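Search this site Enter keywords Go

Washing and storing hand-finished table linen

Notes from the textile care group

Several members asked after the June meeting for a written version of the talk on looking after printed and fringed cotton. Mihret Shiferaw gave the talk, and Aurelio Sotomayor has added the section on storage. The advice applies to cloths in everyday use. Anything old enough or fragile enough to be kept in a drawer for its own sake should go to a conservator before it goes near water.

Testing for colour loss

Blues and reds are the colours most likely to run, and a cloth that has been through the wash before can still lose dye if the water is hotter than it was last time. The test is simple. Wet a corner on the reverse side, lay a piece of white cotton over it, and press with a warm iron for 15 seconds. If colour comes off on the white cotton, the cloth should be washed alone in cold water. If nothing comes off, repeat the test with a drop of the detergent you intend to use. A cloth can pass with plain water and fail with detergent, and the second result is the one to go by.

Test every colour separately where the cloth has more than one. Where two dyed sections are joined, the paler one shows any staining first, so check along the seam or the change of colour after the first wash and before the cloth dries. Dye that has moved is far easier to shift while the cloth is wet. Rinse again at once in plenty of cold water and keep going until the rinse water is clear.

Salt and vinegar do not fix modern dyes. Both were discussed at length at the meeting. Salt is used in some dye baths to help the dye on to the fibre, and this is probably where the household advice comes from, but it has no useful effect on a finished cloth.

Printed areas

Prints fall into two groups for washing purposes. In the first, the dye has gone into the fibre and the printed area feels the same as the ground. In the second, a pigment sits on the surface in a binder and can often be felt with a fingertip as a slight stiffness. Surface prints crack if they are creased hard, and soften if they are ironed directly. Turn the cloth face down on a towel and iron the back at a medium setting. White surface prints on a dark ground need particular care, as every crack lets the ground colour through.

Do not scrub a surface print. Dab food marks with a damp cloth and a little washing-up liquid, working from the outside of the mark inwards, and rinse by dabbing with clean water.
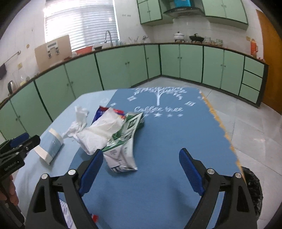 Fringes cause more trouble in the machine than any other finish. A cut or frayed edge has no hem to hold it, and each wash loosens the outermost threads that run parallel to the edge. Over time the fringe gets longer and the cloth gets smaller. The usual remedy is a line of stitching at the top of the fringe, either by hand in a small hemstitch or by machine in a narrow zigzag. On a border such as the yellow-orange one on the blue Coffee tree cloth, where the fringe hangs unevenly, sew the line first and trim afterwards. Use thread that matches the fringe, and keep the stitches short enough to catch each group of warp or weft threads. Comb the fringe straight while damp and cut it against a ruler once it is dry.

Machine washing is acceptable once the edge is secured. Put the cloth in a mesh bag, or fold it so that the fringed sides lie inside and tack the bundle loosely with cotton thread. Use a short programme with a low spin. Knitted or twisted fringes should be tied in bunches with soft string before washing and untied before drying.

Drying

Dry flat or over a wide rail, out of direct sun. Pegs leave marks in heavy cotton and pull the edge out of line. Before the cloth is fully dry, pull it gently along both directions of the weave to bring the corners square. A cloth that has dried crooked can be wetted again and reshaped, though one cut off the straight grain will always go back to its old shape.

Storage (A. Sotomayor)

Roll where possible. A cardboard tube covered with washed calico will do, provided it is longer than the cloth is wide. Where there is no room to roll, fold with the print outwards and pad each fold with acid-free tissue. Refold along different lines 2 times a year. Keep the cupboard at or below 18 degrees and leave a gap between the linen and any outside wall. Plastic bags hold damp and should not be used, including those with zips sold for bedding.

Starch must be washed out before long storage. It goes brittle along the folds and attracts silverfish. Cedar blocks have some effect against moths in wool but are of little use for cotton, and the oil can stain if the wood touches the cloth.

Members who want the hemstitch diagram should ask Mihret for the two-sheet handout. Left-handed copies are available on request.

Contact the newsletter editor | © Tekleab Textile Care Group | Back to top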